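**Ntuli cell** (also *Ntuli conveyor cell*, older docs: *Skiletti bench*). Two-arm table cell with a short belt, used for sorting and hand-off of small parts. Article covers setup, upkeep and common repairs. For the control software see Luvo.

## Overview

Two collaborative arms on one table, each on its own base plate, each with its own teach pendant. One narrow belt between them. Cell number 646 in the Mondex equipment list. Last full rebuild in January, new table covering at the same time.

## Layout

Table top is covered in brown paper, taped out in a grid with blue tape. Grid is for placing bins and parts by eye, not for calibration. Arms get their positions from the taught points only. Pendants live on the white bench along the side, where both stop buttons can be reached without leaning over the table. 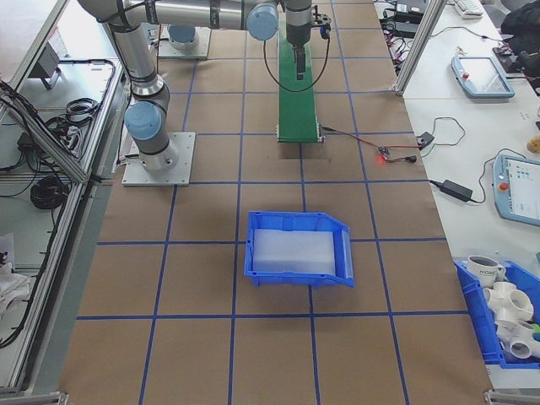

Belt is a separate unit and isn't bolted down, so it can be turned to run along the table or across it. Any move of the belt means the pick points have to be taught again, all 6 of them. Skipping this is the most common cause of bad picks in the log.

## Setup

Order matters a bit.

1. Clear the table, check paper for tears near the base plates.
2. Place belt, square it to the nearest tape line.
3. Power up arms one at a time. Wait for the first to finish before starting the second.
4. Load program 711 on both pendants.
5. Run both arms at 30 percent speed, no parts, one full cycle.
6. Teach pick points, then place points.
7. Add parts. Full speed only after a clean cycle.

Bins go on last. A bin in the wrong square won't stop the program, the arm just lets go in the wrong place.

## Grippers

Parallel grippers, black. Each has a cable that has to keep a loose loop at the wrist. Too tight and it pulls at the connector when the wrist turns, too long and it drags on the belt. Straps on the upper arm hold the rest of the run. Check them weekly, they creep.

Closing force is set per part. Small plastic parts need the low setting. Height over the belt is set seperately: too low and the fingers press the part into the belt, which stalls it. 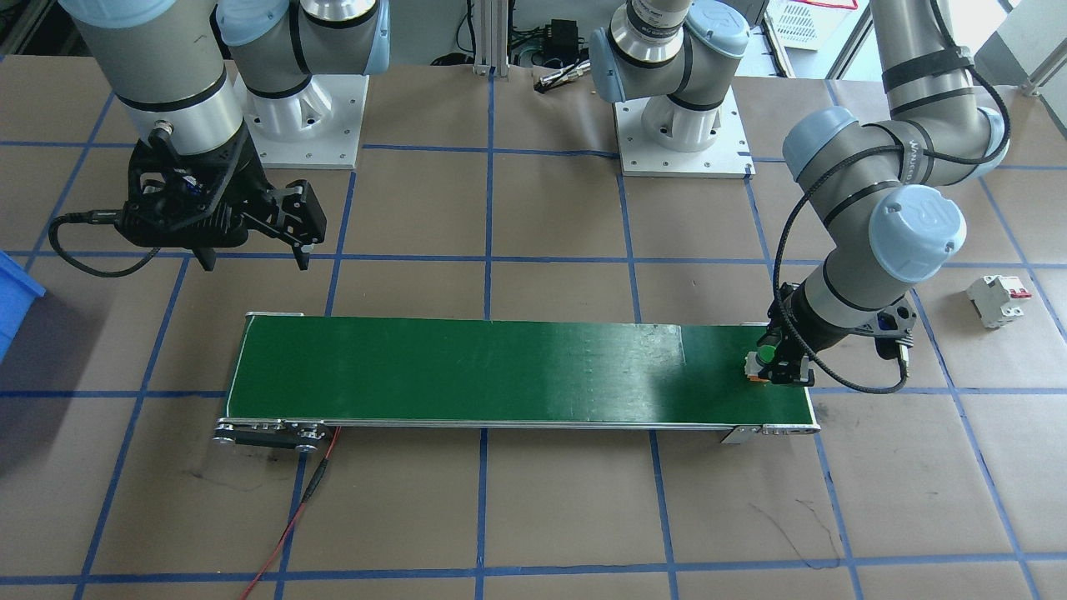
*One gripper down at the end of the belt with a small part, the other open above the table.*

## Belt

Small motor at one end, driven by pulley. Wiring is light and comes loose easily, mostly when the belt gets turned. If the belt won't start:

- check the wires at the motor first
- then the supply
- then belt tension (should lift slightly with a finger, no more)

Slipping belt usually means dirt on the roller. Wipe with a dry cloth. No solvent, it dulls the surface and parts start to slide.

Glare off the belt is a known nuisance for the fixed cameras. Moving the lamp helps more than changing exposure.

## Upkeep

| Item | Interval |
|---|---|
| Gripper fingers, wipe and check | daily |
| Cable loops and straps | weekly |
| Base plate bolts | monthly |
| Belt tension | after every move |
| Paper and tape | when worn |

Tape lifts at the crossings first. Press down or replace the whole strip, dont patch, patches catch on bins.

## Known faults

*Arm stops mid cycle, no message.* Usually the cable snagged. Free it, check the connector, restart from step 5.

*Pendant screen blank.* Check the adapter before anything else.

*Part dropped at hand-off.* Place point off, or force set for the previous part. Fix one, run, then try the other.

## See also

- Luvo (control software)
- Mondex equipment list

Last edited 10 July 2023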